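4.2 What the letters say about the supply officers

I want to slow down here, because this is the part of the project where I changed my mind. When I started reading the Lernach letters I was sure I'd find the usual story: tired men at the front, well-fed officers at the back, and a lot of grumbling from one about the other. Most history classes still teach the war that way, and plenty of my own students come in already believing it. (So did I, for years!)

The collection holds 2153 letters, nearly all from the winter and spring of 1917, and Subira Koech and I read every one of them. We marked each letter that mentioned food, boots, blankets or mail, and then went back to see who got the blame when something was short. I expected the supply officers to come off badly. They mostly don't. The men complain about the weather, the mud, the lice and each other, and when bread comes late they tend to blame the road.
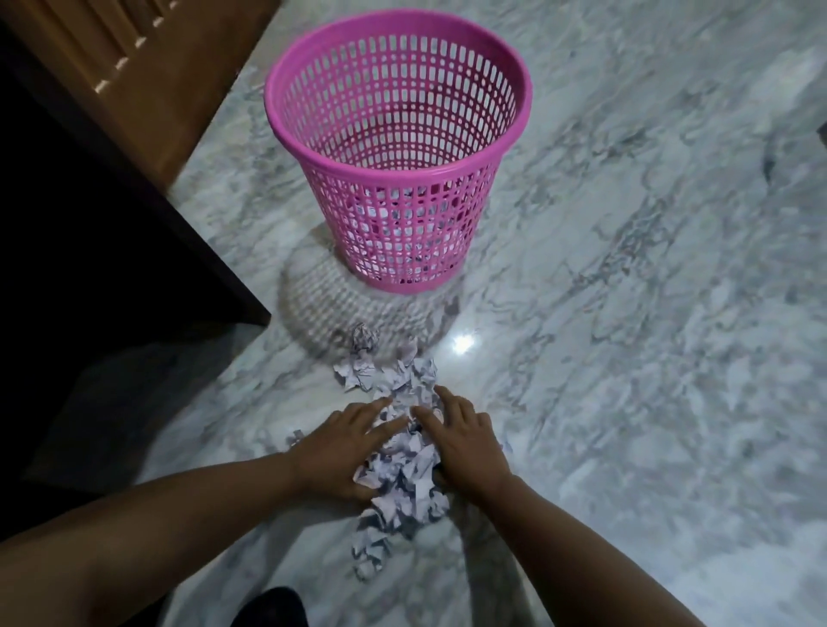 The road matters a lot, so bear with me. The only decent route up from the depot at Grukden was a farm track, and by March it was carrying 3000 men and everything they ate. One private, writing to his sister, says the wagons "went in to the axle and the mules looked at us like we had done it." Another says his company got its bread 30 hours late and then adds, in the same line, that the quartermaster walked up with it himself and was as wet as anybody. I love that letter. It's one piece of paper and I can't hang a whole argument on it, but there are others like it.

Now, Gwenaël Hervieu read an early draft of this section and pushed back pretty hard. His point was that soldiers knew their mail was being read, so of course they went easy on officers. That's fair, and I don't have a full answer. What I can say is that the same men were not shy about other officers. Captain Delorme gets called a donkey in four separate letters, and all four got through. If the censor let that pass, I find it hard to believe he was cutting out gripes about late bread.

Figure 3. Two hands gripping the near end of a Skechers shoe box in a dark, open cabinet. The box has a white lid over a red lower body.

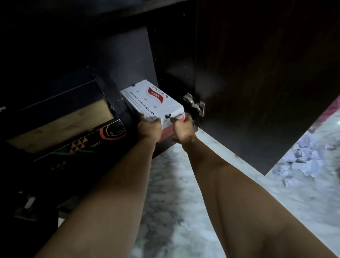

There's also the matter of who kept these letters. Families held on to the ones they liked, and a funny letter about mules probably had a better chance of lasting than a bitter one. Liudmyla Stelmakh has written about this problem for a different set of papers, and her advice to me was to go look at the diaries, which were private and often never meant for anybody. We pulled a sample of 100 diary entries from the same weeks. The tone is darker, no question. There's more fear in them and a good deal more swearing. But the blame falls in much the same places, with the road still far out in front.

Where the two sources really part ways is on boots. In the letters, boots hardly come up. In the diaries they come up constantly, and here the supply officers do take a beating, mainly over sizes. I'll come back to boots in section 4.3, where Noura Zoubi's work on the depot ledgers lets us check the complaints against what was sent up the track.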